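Ticket 36: right arm lets go of cap partway through twist
Project: Plerklow (two-arm bench, shared workshop)
Opened by: Dexter Lumbao
Status: open, downgraded from "blocking"

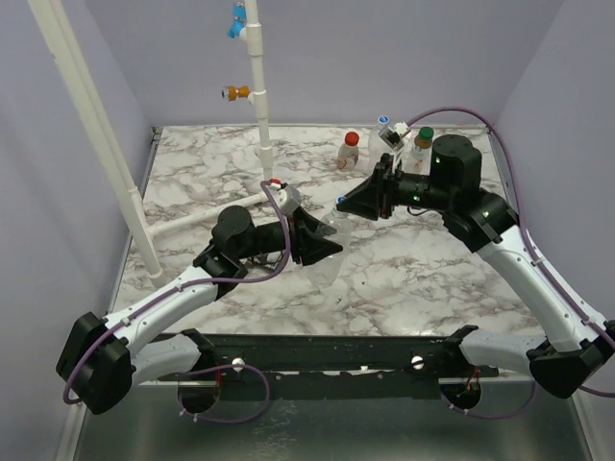
Symptom: the left gripper takes the body of the bottle, the right gripper goes for the cap, the wrist turns, and somewhere in the first quarter turn the fingers slide off. The software then reports success. I want both of those written down as separate faults, and I will keep saying so, as the thread on the old board treated them as one and closed it twice.

Expected: cap comes off, or the run stops and says it didn't.

Setup when logged: left arm holds, right arm turns. Both on the Sirell controller boards, stock firmware. Motion software is Stundley, the branch Barredo merged before the break. Fingers are the printed ones, no pads. Caps hand tightened by me.

6 January 2018
Starting this log over. The last one has eleven people's theories in it and not one repeatable test. If you change something, write what you changed, run it 8 times, write what happened. One change at a time. I know that's slow.

Entry 1
Baseline, nothing changed. 8 runs. Cap off in 4. The software claimed 8. So whatever we have been quoting as our "success rate" in the workshop newsletter came from a counter that goes up when the arm reaches its last waypoint. It doesn't know what a cap is. Please stop quoting it.

Entry 2
Theory from the old thread: camera calibration on the right side has drifted. I doubted this. If the calibration were off I'd expect the fingers to miss the cap to one side, and I'd expect them to miss it in the same direction. What I see is that they arrive fine and slip later. Recalibrated anyway so it can't come up again. 8 runs, cap off in 5. One extra cap is noise as far as I'm concerned. Leaving the new calibration in.

Entry 3
Theory from the Stundley forum: raise the grip force. The default is low. I went up one step and got a squashed grip on the left side, because the setting turns out to be shared between both arms. Not documented anywhere I could find. These bottles are thin and empty, and when the left fingers dent the body, the neck swings and the cap is no longer where the right arm thinks it is. 8 runs, cap off in 4, and two bottles I wouldn't use again.

Put the setting back. Opened a separate request for per-arm force. I don't expect an answer before February.

Entry 4
Reply from Barredo, pasted from chat so it's in one place:

"It's the angle. You're holding the bottle tilted and turning as if it were upright. If the wrist axis and the neck axis don't line up, the fingers climb the cap while they turn."

Fair point, and the first one I can test without buying anything. The planner takes the neck direction from the left gripper's pose. That's only right if the bottle sits square in the fingers. The fingers are pointed and they touch the body in a narrow strip, so the bottle is free to rock between them. Nothing in the code checks.

Entry 5
Tested Barredo's idea the crude way. Held a bottle square in the left gripper by hand, closed it, let go, ran only the second half of the program. 8 runs, cap off in 8.

Before anyone celebrates: I was placing the bottle. That's me doing the hard part. It shows that the right arm can turn a cap if the axis is right. It doesn't show that the system works, and I'd rather not see it in the newsletter as if it did.

Entry 6
Went back to fully automatic, and this time watched the left side instead of the right. With the body picked up off the surface, the bottle settles as the arm lifts. You can hear a small tick. The base drops and the neck comes up, by a different amount each time. The right arm then aims for where the neck would have been. On the good runs it had hardly moved.

So I now think the slip on the right is caused on the left. I'd give that a decent chance, not more. I was also sure about the wrist motor in the old thread and I was wrong.

Entry 7
Tried a strip of bicycle inner tube around each left finger, held on with tape. Ugly. 8 runs, cap off in 5. The rubber stops the tick but the bottle now sticks to one finger when the gripper opens, and I had to pull it off by hand more than once. Someone suggested in the workshop that this is "basically solved." It is not.

Entry 8
Caps. All runs so far were with the small blue cap. I've been asked why I don't test the others. The red and green ones belong on different bottles, and mixing bottles before the blue one works would give us numbers that mean nothing. They can wait. Please don't swap them in between my runs, either. I came back from lunch to a different bottle at the start position and lost a set over it.

Entry 9
The false success. This one I could fix, or at least make less bad. The right gripper reports how far it is closed. With a cap between the fingers it stops early; with nothing there it closes all the way. I added a check at the end of the twist: fully closed means the cap is gone from the grip, stop and log a failure. It caught every slip in the set I ran.

It will not catch the case where the fingers keep hold of the cap but the whole bottle spins in the left gripper. I've seen that happen. For that you'd have to look at the picture from the camera, and I'm not volunteering for it this month.

Entry 10
Question from the thread: why not hold the bottle in a stand and use one arm? You could. It would be cheaper and it would work better, and I said so when we started Plerklow. The answer I got was that two arms is the point of the build. Fine, but then we should be clear that we picked the harder way on purpose, and the time spent here is the price.

Cables: checked both purple runs through the full twist after someone asked if they pull on the wrist. I couldn't feel any drag. The clips on the forearms are holding. Ruling this out until someone shows me a run where it matters.

Where it stands
– Calibration: not the cause, as far as I can tell.
– Grip force: not the cause, but the shared setting is a real bug. Separate request.
– Bottle rocking in the left gripper: likely cause, not proven.
– False success report: partly fixed by the end-of-twist check, see entry 9. Not merged yet.

Next
1. Print left fingers with a shallow V so the body can't rock. Barredo has a drawing. I'd like to see it before it's printed, the last set came out too wide for the mounting holes.
2. Run the V fingers with no rubber, same bottle, same cap, 8 runs.
3. Only if that helps, have the right camera look for the cap after the lift and correct the target.

Step 3 is the one everybody wants to do first. I'd ask you to hold off. If the bottle keeps moving during the twist, looking once before the twist won't save us, and we'll have added a lot of code to hide a bad pair of fingers.

Downgrading from blocking so the pipe and valve work can carry on. Leaving the ticket open. Don't close it on the strength of one good afternoon – run the set, write the number, put your name next to it.

D. Lumbao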